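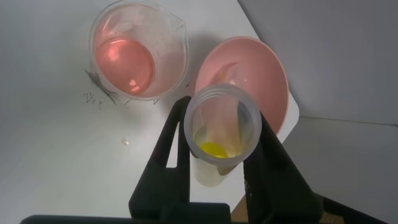 Dalal Khalaf asked at the mid-term review why we score a pour by what ends up in the beaker and don't just weigh what the robot thinks it poured. Fair question, and it changed half of our method section. Short answer: the arm's own estimate drifts. Long answer is the rest of this report.

Setup. Two-finger gripper, small camera at the wrist, white table. Clear container with a little yellow liquid in the gripper, clear beaker with pink liquid as the target, pink cup next to it as a distractor. Colors picked so the wrist view can tell them apart. Policy trained on 171 teleoperated pours, Tiina Niskanen and me taking turns on the controls, mostly evenings. Training ran 2000 steps on the Sfeir machine, then we stopped because the slot ran out.

Test. 18 pours per condition, two conditions:
A – beaker in the same spot as in training
B – beaker moved by hand before each try

A pour counts if the liquid goes in the beaker and none lands on the table. Scale reading before and after, both written down on the sheet.

Results. A was good, 16 out of 18. B was worse, 11. Most of the B misses look the same: gripper gets to the right height, tilts too early, liquid hits the rim and runs down the outside. Twice it went for the pink cup. We think the policy leans on color too much and didnt learn the spout or the rim at all, but we only have those two cases so can't say much.

Problems. Looking down from the wrist, the held container covers part of whatever is behind it, and right before the tilt that can be the target. Clear walls are bad too, you see the color behind through the wall and the liquid level gets hard to read. Tried a crop of the lower half of the view – no diffrence.

Also lost one Saturday to a loose finger screw. Pours from that day are thrown out and not in the numbers.

Still to do: a second camera from the side, more demos with the beaker moved, repeat B. Raw sheets are in the Mendmont folder, ask Tiina for access.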